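Pears still hard after 11 days

Posted in Kitchen & Storage by Irnetti, 6th August

I bought a tray of pears from the market at Kultutstead. They have been in the fridge at 3 degrees and are still hard. Is the fridge stopping them?

Justinas Kļaviņa
Yes. Cold slows ripening. Move them to room temperature and press near the stem once a day – when the flesh gives slightly, eat them. Skin colour is a poor guide, as many varieties stay green.

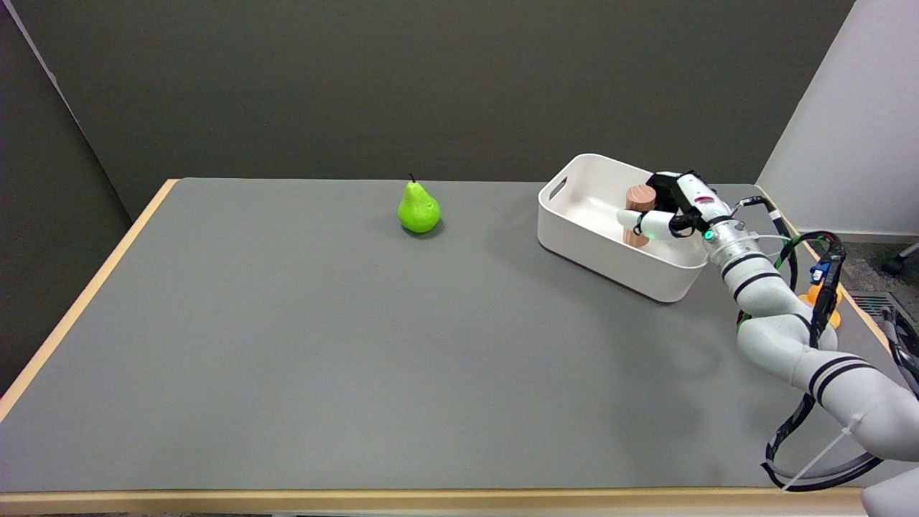
Green pear on a grey tabletop.

A paper bag speeds things up. Add a banana if you are in a hurry.

Doležal
Mine went brown in the middle doing that. Check them daily.

Jistbridge
just poach them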